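Etunham Makers' Help Board
Filed under: Robotics > Software > Perception & tracking

Gripper pose jumps when I get close to the microwave, what am I missing?

trokau_bench

Hi all, long-time reader, first proper post, so be gentle. I'm recording demonstrations with a hand-held gripper (wrist camera on it, visual-inertial tracking for the pose) and then training a policy from them. The task is dull kitchen stuff: open the microwave, put a bowl in, shut the door. Picking up the bowl tracks beautifully. I could watch that bit all day!

The trouble starts when the gripper goes up to the open oven. The trajectory is smooth, smooth, smooth and then the whole thing hops sideways, and after the hop everything is offset until I back away again. Sometimes it recovers on its own, sometimes it just stays wrong. I've got 40 episodes from this week and I've had to bin most of the microwave ones.

Things I've tried: redoing the camera calibration (twice, the second time very grumpily), turning the feature limit up from 1,000, and moving slower. Moving slower helped a bit, I think? I also switched the loop closure off in the Zomley tracker and that made the hop go away but gave me a slow drift instead, so I'm not sure I've won anything.

Is this a settings problem or am I asking too much of the tracker? I don't mind rewriting the export script if the answer is to clean it up afterwards.

Posted 27 Apr 2023 | 3,290 views | 3 replies | Share

gluegunandhope

Had the same thing with a fridge. White appliances are horrid, the tracker has nothing to hold on to. I stuck some patterned tape on mine and it got better. Try that?

2 people found this helpful

mtshali_lab_nights

Right, I've spent far too many evenings on this exact fault, so let me have a go.

I don't think it's calibration. If your calibration was off you'd see it on the bowl as well. What I think you've got is two things stacked on top of each other. First, when you go up to the oven, most of your view fills with smooth white door and smooth white cavity, so the features drop off a cliff. Second, the few that are left are the ones the tracker ought to distrust: reflections in the glass, and anything on the gripper itself. The fingers move with the camera, so as far as the tracker can tell they're a lovely steady bit of world that says "we haven't moved". Then you pull back, it sees the room again, loop closure kicks in and yanks the pose across. There's your hop.

So, in the order I'd do them:

Mask the gripper body and fingers. Draw the mask with the fingers fully open and again fully closed, take the union, and make it a few pixels fatter than feels polite. In Zomley it goes in the config as a static mask and it's applied before feature extraction (check that it really is, an older build I had applied it afterwards and it did nothing at all).

Then start every session with a slow mapping pass, no task, just wander the gripper over the counter and the room behind it. Save that map and localise every episode against it. Background with plenty of texture, like brick or shelves, is worth far more to you than anything on the oven. People walking about behind are a nuisance, so map when it's quiet if you can.

Leave loop closure on while mapping and off during the episodes. With a decent saved map you shouldn't get the drift you saw, as it's still relocalising against fixed points.

Last one: put a marker cube beside the appliance and log its pose whenever it's in view. Don't feed it into the tracker, keep it as a check. If the cube appears to jump in your world coordinates and you know it was sitting still, your gripper pose jumped, and your export script can flag that stretch for you. Mine throws out the episode if the flag lands anywhere near a grasp and keeps it otherwise. If somebody's holding the cube, don't use those bits for the check, hands wobble.

I wouldn't smooth the hops out afterwards, by the way. I tried it in June last year and the policy learned to drift gently into the door frame, over and over, with great confidence.

Our microwave set-up, same sort of job as yours: 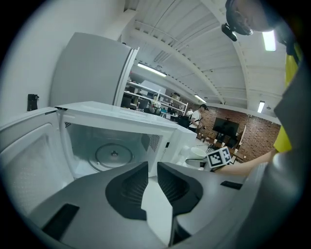 trokau_bench replied that the mask had done most of it: I'd only ever masked the fingers closed, so every time they opened they were back in the feature set, what a wally. The mapping pass is next on my list. Is there a sensible way to tell the tracker to give up and say "lost" when the features run low? At the moment it just guesses, and I'd much prefer a gap in the log to a wrong number.

5 people found this helpful | Share | Report

Back to top | Contact the moderators | © Etunham Makers' Help Board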